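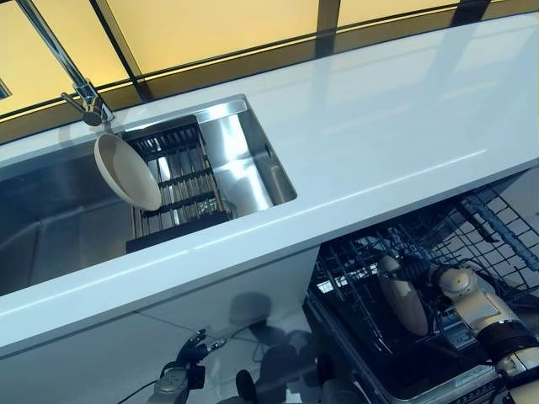
**Clenix wants $65 a year for lens corrections. Owners may wonder what they paid for the first time**

Camera maker Clenix will move its newest lens corrections into a paid plan from August, charging Australian owners $65 a year for something that has until now come free with firmware updates.

The plan is called Clenix Optics Plus. It covers distortion, vignetting and colour fringing profiles, along with a new feature the company calls "field balancing", which is said to even out softness in the corners of wide-angle shots. Profiles already loaded on a camera will keep working. New ones, and improved versions of old ones, will go to subscribers only.

Clenix announced the change on Thursday in a notice to registered owners. The notice runs to several screens and uses the word "enhanced" a good deal. The price is near the bottom.

At launch the plan will cover 40 lenses, all of them Clenix's own. Anyone hoping the fee would finally bring proper support for Masier or Zoëga glass, which many Clenix owners use because it is cheaper and often lighter, will have to keep hoping. The notice says third-party support is "under consideration", the same phrase the company used the last time it was asked.

## What changes, and for whom

A modern lens leans heavily on software. Designers let a certain amount of bending and darkening through at the edges, knowing the camera will straighten and brighten the file before the photographer sees it. The trade-off gives smaller, cheaper lenses and most people are happy with it.

It does mean the correction profile is part of the product. A wide zoom without its profile can show bowed walls and dark corners that no reviewer would have let pass, and on a few recent compact designs the bare image circle barely covers the sensor. Clenix has not said whether lenses released after August will ship with a basic profile for non-subscribers. We asked. The reply said that "all Clenix lenses will continue to deliver outstanding results out of the box", and a follow-up question on whether that meant a profile was included had not been answered by the time this went up.

If the answer is yes, the plan is a mild annoyance that most owners can ignore. If the answer is no, a person buying a new lens next spring will be buying part of it.

Raw shooters are in a slightly better spot. Most desktop editors have their own correction libraries, built by their own staff, and those won't be touched by anything Clenix does to its firmware. People who shoot JPEG and share straight from the camera are the ones who rely on the built-in profiles, and they are also the ones least likely to read a long notice about firmware.

## The claims for field balancing

The selling point is the new feature, so it's worth looking at what has been shown. Clenix has published a set of 16 before-and-after pairs, all small, all saved as compressed web files. The corners in the "after" versions do look crisper. They also look brighter and more contrasty, and a lift in contrast will make almost anything look sharper at that size.

No full-size files have been released and there are no raw files to check against. The camera settings are missing from most of the pairs. In at least two, the clouds have moved between the first shot and the second, so they can't be the same exposure processed two ways, whatever the caption suggests.

The company says the feature was tuned using 251 test scenes. It doesn't say what was in them, which lenses were used, or whether anyone outside Clenix looked at the results. A big number of scenes tells you that somebody was busy. It doesn't tell you how the feature copes with fine foliage or brickwork, where heavy-handed sharpening tends to turn nasty.

There's a cost in speed as well. A footnote says that field balancing "may affect continuous shooting performance on some models", with no list of the models and no figure for the slowdown. Sports and bird photographers will want that answered before they turn it on.

## Can you cancel?

You can, though the terms need a careful read. Subscribers pay for a year up front. If they let it lapse, the profiles they've downloaded stay on the camera until the next firmware update, at which point they are removed and the older free versions are put back.

That leaves a lapsed subscriber with an unpleasant choice when an update fixes something important, such as an autofocus fault or a card error. Take the fix and lose the profiles, or keep the profiles and live with the fault. Clenix says the camera will show a warning before anything is removed.

The plan is tied to one camera body. A wedding photographer with two bodies will pay twice, and there is no family or studio rate. Second-hand buyers can't take over what's left of a plan either, even if the previous owner paid for it the week before. Used gear sellers may want to be clear about that in their listings.

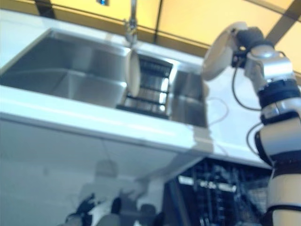
## What the other makers are doing

Masier told us it has "no plans" to charge for profiles on its own cameras or lenses. That's welcome, with the usual caution that a company can have no plans one month and a launch event the next. Zoëga doesn't make camera bodies, so it depends on other firms to let its profiles in, and it would not comment on Clenix's pricing.

Sakex, which sells editing software, was quicker off the mark. Within hours of the notice it was offering Clenix owners a discount on its desktop program, pointing out that its lens library is included in the price. That's true as far as it goes. Sakex's program is itself sold by the month, and costs more over a year than the Clenix plan does, so the offer to rescue people from a subscription comes with a larger subscription.

## Is it worth paying for?

On what has been shown so far, it's hard to see why anyone would sign up on day one. Clenix is offering a month's trial, and owners who are curious can use it to shoot the same subject with field balancing on and off, from a tripod, and look at both files at full size. Choose something with detail right into the corners. A bookshelf or a brick wall will show more than a sunset. Check the trial's end date too, as it rolls into the paid year unless it's cancelled at least a day before.

The money is modest beside the price of a lens, and the company is leaning on that point. Developing profiles takes staff and time, and Clenix is entitled to charge for new work. It has been far less keen to explain why improved versions of existing profiles, including fixes for lenses people bought years ago at full price, count as new work.

Early reaction on owners' forums has been sour, though forums usually are. One long-running thread had reached about nine pages by evening, much of it from people saying they'd switch brands. Camera companies have heard that before, and they know what it costs to replace a bag full of lenses.

Clenix says it will publish the full list of supported lenses and camera bodies before the plan opens. It has not given a date for the list. Until it appears, owners can't confirm that their own gear is covered, although the sign-up page is already taking card details for the trial.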